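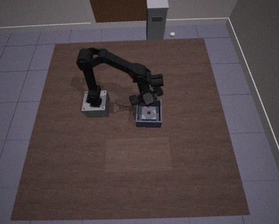 Lultwood bin picking project
Progress report to the Sotetti Fund, 07/08/2024

Dear all,

Thank you for your patience over this one, and for the kind messages that came with the last instalment. I had hoped to be writing with nothing but good news. There is a fair bit of it, but most of this report is taken up with a fault, and I would sooner set it out properly than tuck it into a footnote.

You will remember that we promised a full set of runs in simulation before the arm at our Porolport workshop was allowed near a real bin. The model has the arm on its pedestal with a small open bin beside it, and the gripper has to reach down over the rim and come away again without touching the walls. We completed 1,314 runs. In 37 of them the gripper struck the far wall of the bin on its way out, and in 6 of those it carried on pushing after the contact should have stopped it.

The knocks themselves did not worry us much. We expected some, and they mostly came from the arm starting to swing sideways before it had finished lifting. Those 6 are another matter, and they kept us busy for the better part of a month. Our stop signal was being checked only between one movement and the next, so if the gripper touched something partway through a long movement, the arm finished what it was doing and then stopped, very politely and much too late. On a real machine that would mean a broken bin, or a bent finger, or something a good deal worse if a person had a hand in there.

We have now moved the check into the controller supplied by Nasr, where it runs all the time, and we have added a straight lift before any sideways swing. We then ran 200 fresh tries with the bin shifted a little each time. There were no late stops. There was still one light touch on the rim, and we are looking into it.

Until that is settled the Porolport arm stays switched off at the wall. I am sorry to say this pushes the first real trials back to November, though we don't expect to ask you for any more money. The spare gripper has been delivered, the guarding is up (it looks very smart!) and the operators' notes are half written.

I will send the run logs separately, as they are rather long. If anyone would like to visit us at Lultwood and see the simulation going, please do come, we would be delighted to have you.

With warm thanks,
The Lultwood project team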